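6 min read

3. Materials and Surface Preparation

3.1 Selection of articles

The articles considered in this section are fine-mesh laundry bags of the zippered, single-compartment kind sold for washing delicate garments. They were obtained through Monitero, a household textile wholesaler, in one delivery received in December 2023. All were white. Colored bags were excluded from the main set; dyed yarn had shown a different surface friction in the pilot work at Branholm, and the difference could not be separated from the effect of the dye finish.

Each bag was washed before use with an unscented liquid detergent and line dried without pegs. Pegs leave a local stretch in open netting that remains visible for several days and biases the wrinkle score described in Section 3.4. Bags with a broken slider, a laddered mesh or a loose thread longer than 20 mm were set aside.

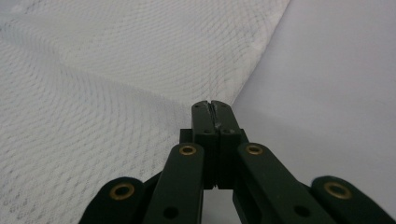

Why does a mesh bag crease differently from a woven pillowcase of the same size? Open netting has low bending stiffness between its yarn crossings, so it forms many shallow wrinkles where a woven cloth would form a few deep folds.

This difference governs most of the choices that follow. A woven article laid on a smooth surface tends to hold whatever fold it was given. A mesh article relaxes partially, then stops, and the point at which it stops depends on the surface beneath it and on any stiff component sewn into it. For a laundry bag the stiff components are the zipper and the hem.

3.2 Zipper and hem

The zipper tape is denser than the mesh and does not shrink at the same rate. After washing, the tape is usually slightly longer than the panel to which it is sewn, and the excess is taken up as a gentle wave along the seam. The hem behaves in the same way but to a smaller degree, as the folded edge is made from the panel material itself. 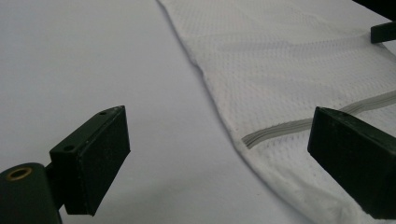
Relaxation near a seam was treated separately from relaxation in the open panel. The two regions were marked on a paper template, and the wrinkle score was taken in each. The boundary between them was set by eye, at the distance from the seam where the wave could no longer be followed. In Figure 2 the gray ribbed band crosses the white mesh on a diagonal, and the undulations are shallow and carry faint gray shading; relief of this order is difficult to score under direct overhead light, and diffuse lighting was adopted for all scoring. The edge of the fabric also stands slightly above the table and throws a thin shadow line along its length. Shadow width was considered as a proxy for edge lift but was abandoned, as it varied with the position of the lamp more than with the article.

The hem was not pressed. Pressing with a warm iron removes the edge lift but also glazes the yarn, and the glazed yarn slides more readily on a smooth surface. A cold press under a 1000 g plate was tried on a small number of bags and gave no improvement that lasted past the first handling.

3.3 Supporting surface

Bare wood was found to be unsuitable as a working surface. The grain catches the netting in one direction and releases it in the other, so that a bag drawn toward the near edge of the table arrives with more wrinkles than one drawn away from it. A smooth white board was therefore placed over the wood, with the bag at the middle of the board and the zipper running crosswise (Figure 3). White on white reduces contrast at the hem. This was accepted in exchange for even friction; a gray board from the Gostska range was tested in April and marked the mesh.
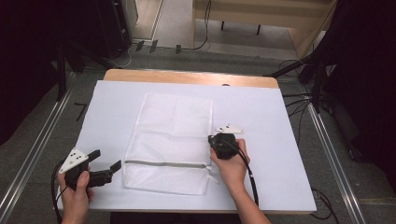 The board was wiped with a dry cloth between articles and replaced after about 2000 placements, when fine scratches began to affect the drag. Solvent cleaners were not used. Placement was considered complete when the zipper lay parallel to the near edge of the board and neither panel was folded under.

3.4 Wrinkle score

Scoring followed the five-step scale developed in the Phí project for curtain netting, with one change. The original scale ignores fasteners. In the present version the zipper region receives its own score, and the slider position — fully closed in every case at the start of scoring — is noted beside it. Scores for the open panel and for the zipper region are reported separately in Section 4 and are not averaged.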